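Ridemia Computer Reuse
A thread from our workshop on memory, sockets and what we ask of donors before a desktop computer is handed in. 1/11

Ridemia accepts desktop computers from households, schools and small firms. Machines that meet our standard are refurbished and passed to local applicants. Those that do not are taken apart for parts. Donors regularly ask what happens in between, and this thread sets out the memory stage. 2/11

Every desktop is opened on the bench before it is switched on. The technician notes the make of the board, the number of memory slots and which of them are filled. The notes go on a paper sheet that stays with the case until it leaves the building. 3/11

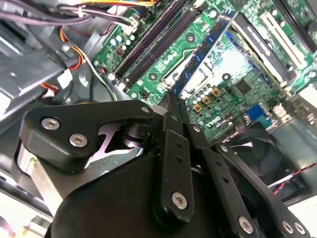 Blue memory module standing in its slot on a Dell motherboard, with empty slots alongside.

Empty slots are common in donated office machines. Many were bought with a single module and never upgraded. Our records for September show 133 desktops received, and the workshop was able to add memory to most of them from stock recovered elsewhere. 4/11

We are asked whether donors should remove the memory themselves. We would prefer that they did not. Memory does not hold personal files once the power is off, and a machine that arrives complete can be tested sooner. Hard drives are a separate matter and are covered by our data wiping notice, available at reception. 5/11

For those working on a machine at home: switch off at the wall, take out the mains lead and press the power button once. Touch bare metal on the case before handling any part. Open the latch clips at the ends of the slot and lift the module straight up by its edges. Do not rock it from side to side. 6/11

When fitting a module, line up the notch with the ridge in the slot and press evenly until the clips close. If it will not go in, stop. Different generations of memory have the notch in different places, and force will damage the slot. Please check the type printed on the label against the board manual. 7/11 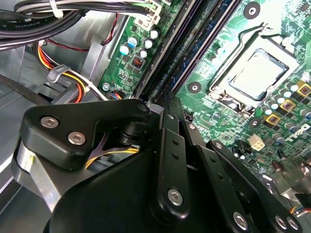 Processor sockets call for more care than any other part of the board, and our technicians are trained on them separately. Tadeusz Śliwiński leads that session and has written the bench card used in it. On boards of the kind we see most often, a metal frame surrounds the socket and a thin lever runs along its side to a small hooked tab at the corner. The lever is released slowly, with a finger kept on it throughout. The contacts beneath must not be touched, and a socket should never be wiped with a cloth. 8/11

Boards with a damaged socket are not repaired here. They are set aside for Clekatico, who collect from us and recover the metals. The memory, the fans and the power supply are kept where they pass testing. 9/11

Donations are received at the Sepúlveda Street entrance, Unit 16. Please bring the power lead if you still have it, and leave the side panel screwed on for the journey. Loose screws inside a case are a frequent cause of delay. Monitors and printers cannot be accepted at present. 10/11

Bulk donations should be arranged in advance with Florencia Ulloa, who will confirm a collection slot in writing. Questions about parts may be addressed to Kha Hồ in the workshop. The next open bench session is on Tue 27 November, and places may be booked at reception. 11/11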